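An afternoon at the Hulari open day

I have wanted to see inside the Hulari building ever since it stopped being a carpet warehouse, so when the doors opened at two in September I was there with my flask and my good notebook. Up to 200 people were expected and I think most of them came for the bookbinding, same as me!

Eluned Pumphrey gave the first talk, on sewing a text block without ending up with a lumpy spine. She uses a Charpentier thread, waxed twice, and she let us pass round a battered sermon book dated 1603 -- the sewing is still tight, the boards are long gone. I could have stayed with that one book all day.

After that we were free to wander. The Gidel room has the big presses (lovely iron things, and very cold to lean on), then you go along the corridor to the carpeted rooms, where people had desks and laptops.

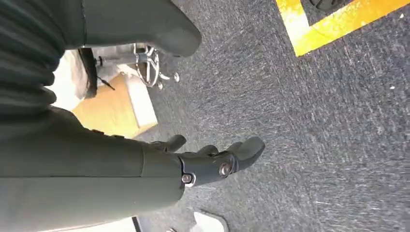
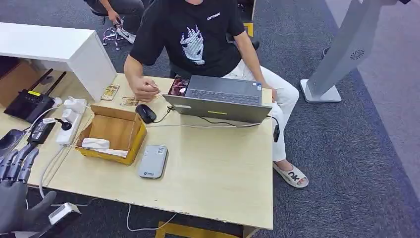 Carpeted rooms, open day afternoon. Second picture: at the desk with the laptop.

Upstairs is the Breltetti collection of marbled papers, 1073 sheets in shallow drawers, and you may open any drawer you like as long as you've washed your hands. I got through 8 drawers before tea. The combed patterns in blue and rust were my favourites, and there is one tiny shell pattern, drawer five, that I went back to twice.

Tea was downstairs by the stairwell, with a very good ginger cake. Parking is tight, so take the bus if you go, and ask for the paper drawers early -- they lock them at half past four.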